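Cell 2 notebook, Tuesday, May

Carried over from last entry: right arm grasp planner still proposing poses on the wallpaper. Segmentation confidence on printed walls too high, depth check not catching it when the point cloud is sparse. Left arm fine apart from the handover timeout.

09:20. Pulled the Cludine branch with the new depth gate. Rebuilt perception only, left the controller on the old tag so there is one change at a time. Node comes up clean. Warning about the extrinsics file being older than the URDF, expected, the file was not touched when the wrist mounts were renamed.

Depth gate logic as merged: for each mask, fit a plane to the points under it, compare with the known wall and floor planes from the cell model, reject if the residual is below threshold. Threshold is in config under gate.plane_residual, in millimetres. It was 4 on the branch. Flat bags lying on the floor sheet came out at 5 to 7, so 4 is tight but workable. Set to 3 for now.

Ran the logged set through offline before moving anything. 1,157 frames, old gate against new gate, same seed. Wall proposals are nearly all gone. The ones left are in the back right corner where both wall planes are close and the fit picks the wrong one. Added a second pass that tests against the two nearest planes and takes the lower residual. Corner proposals gone too. Cost is small on the GPU box, noticeable on the laptop.

Side effect: the gate now also throws out the lower half of anything leaning against a wall at a shallow angle. Masks get cut in two and the planner takes the top fragment as the whole object. Grasp centre ends up too high. Not dangerous, just poor. Need a merge step after the gate: if two fragments share a parent mask and at least one survives, keep the parent. Written, not tested.

10:45. Controller. Bustos stack was dropping the impedance gains back to default on every mode switch. Found it: the switch service calls reset() on the whole parameter block, where it should only clear the integrator. Patched locally in arm_mode.cpp, note left in the tracker. Until that is merged, anyone starting from the main branch must reload gains by hand after each switch:

set_gains --arm both --profile soft_bag

Soft_bag profile, for the record: translational stiffness 384 along all axes, rotational left at the old value. Stiffer than this and the fingers push the bag into the basket wall when the approach is a bit off. Softer and the arm sags at full reach, which the planner then reads as a tracking error and stops.

11:30. Collision model. The basket in the middle was a solid box in the planning scene, so any place pose inside the rim was refused. Replaced with five thin slabs, four sides and a floor. Place poses inside now solve. Planning time went up, see below. The perforations are ignored.

Shelf is still one box. Anything on the middle level is unreachable as far as the planner is concerned, so the left arm only gets targets on top of the shelf or hanging in front of it. Same treatment needed as the basket, one slab per board. Do it with measured values, not from the drawing.

Planner settings: max iterations up from the default to 4,000, shortcutting on, both arms planned together with the base rail as a fixed body. With the slab basket, single arm plans solve inside the budget every time so far. Two arm plans fail when the left goal is high on the shelf side and the right goal is at the basket, with the elbows wanting the same space. Fix tried: plan the right arm first, freeze its swept volume, then plan the left around it. 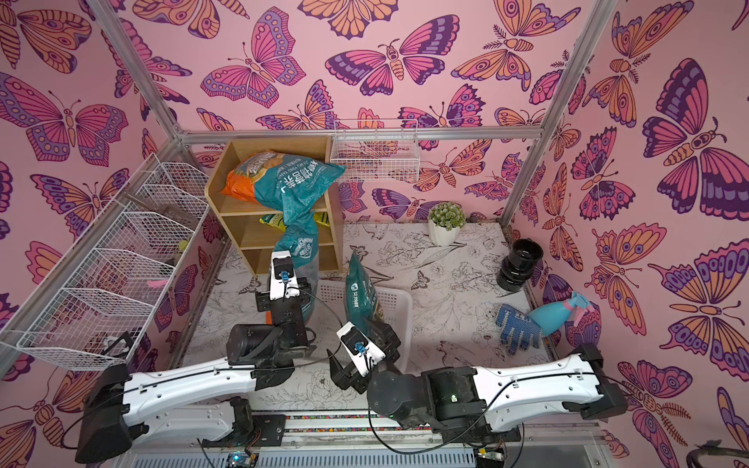

The sequential version is slower end to end and simpler to debug. Keeping it as default, joint planning stays behind the flag --joint. When the left plan fails against the frozen volume, the fallback swaps the order once and then gives up. No third attempt, the logs get unreadable.

Handover timeout: the Londora scheduler was counting from when the task is queued, so the second arm could time out while still waiting for the first. Now counts from first motion command. 75 seconds per arm, same as before.

15:10. Wrist camera clocks. Offset between the two streams drifts after a long run. Restarting the driver clears it. Added a check in Warkus that refuses to record if the offset goes over one image period. Cause unknown, suspect the USB hub, will swap it before anything else.

Open:
merge step after depth gate, test offline first
shelf as slabs
extrinsics file, regenerate with new mount names
gains patch upstream
hub swap
laptop build, second plane pass behind a switch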